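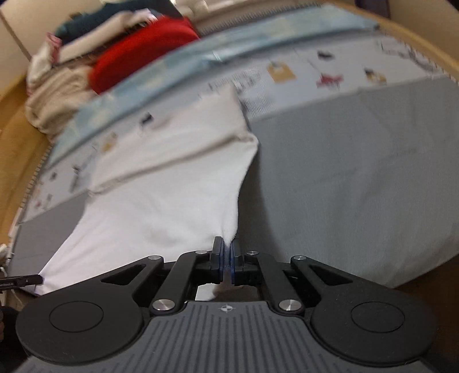
Ozan Kılıçarslan wrote back to me that the folding line at Zarkudine didn't cut anyone, it just moved everybody over to sorting. That's his version. Anyone else on here work a linen floor where the folders went in? We get ours in November. Hotel and rental contracts mostly, day shift.

flatwork_deb
Yes. Cokilell plant, second shift. They put in 2 machines and the small piece table went from 6 of us to 3. No layoffs, true. But when people quit they weren't replaced, so do that math however you want.

wet_end_wally
Disagree w/ Deb a little. My shoulders quit hurting. Eleven years of shaking out sheets by hand, the feeder does it now, I'm fine with that. Pay same. Hours same so far.

flatwork_deb
"so far"

wet_end_wally
ok fair

presser77
What gets me is the corners. Machine wants a corner. If it can't find one it kicks the piece out and guess who gets it. So my job now is the rejects, all day, towels, fleece, anything fluffy. Used to be you got a nice run of pillowcases in between and could talk to somebody. Now it's just the bad ones.

OP
That's what I'm worried about tbh. Do they still count you per piece? Our lead says the target stays at 100 an hour for hand work, but if hand work is only the hard stuff thats a different 100.

presser77
They counted me the same for two months. Had to bring it up every single meeting. They finally split it, flat and reject. Get it in writing BEFORE it starts.

Sakumton_nights
We did roughly 3,000 pieces a night before, more now, same crew. Nobody got a raise off it. Not saying the machine is bad. Saying ask where the extra goes.

wet_end_wally
Somebody has to pay for the machine tho. Those aren't cheap

Sakumton_nights
sure and when it's paid off?

flatwork_deb
One good thing, they trained two of ours on clearing jams and changing the belts. Both got bumped a grade. If they offer it sign up first day, the list closed fast here. They asked for people who already knew the table which surprised me

OP
Ok good to know. Ağca is doing our install and they said training is "for maintenance staff." Gonna ask about that. Also the split count.

presser77
Ask about breaks too. Ours got moved to match the machine cycle, first one is 10:40 now. Starving by then

OP
adding it to the list. meeting is at 2, will post after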